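Biremero Robotics Club
Minutes of the meeting, Apr 30, 2023

Present: 12 members. The minutes of the last meeting were read and accepted with no change.

1. Bedroom task
The Fallent group reported on the work with the hand-held gripper. They have now 472 recordings of clothes and bedding. Dark clothes on a bed remain the most difficult part, and the group asked for more time on this.

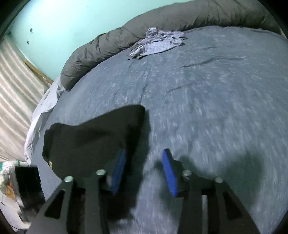
It was agreed that each member will record at home on 2 evenings before the next meeting. File names must follow the Doucet list, with no spaces in them.

2. Money
The balance is 2,568 dollars. The club will buy new finger pads and one spare set of bolts. The offer from Dedlow was found too expensive and was not accepted.

3. Open day
The date in June is not yet confirmed by the school. This point is moved to the next meeting.

The meeting was closed after point 3.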